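1/ Ward count in Tanguy finished just before two this morning and I am still buzzing. The library levy question passed by 91 votes. Ninety-one!

2/ Turnout was 1,890, which for a standalone local vote in a wet September is brilliant. Last time we had one of these the hall was practically silent by teatime.

3/ Best bit for me was Celtau Road. It split almost down the middle — 326 people voted at that one polling station, and the queue at half seven went past the bus shelter.

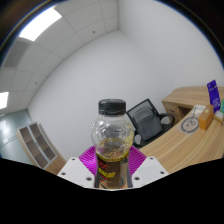 4/ What happens next: the result gets confirmed on Wednesday evening, then the council has to set the rate. The money covers Saturday opening at Mukau branch and keeps the Plimimel mobile library on the road.

5/ Postal votes were so close too, with 126 in the last batch and the lead changing twice while they were being sorted. I've never gripped a pencil so hard.

6/ If you voted no, please come on Wednesday as well. The rate isn't settled and there's a public slot at the start — seven o'clock, upstairs room, side entrance.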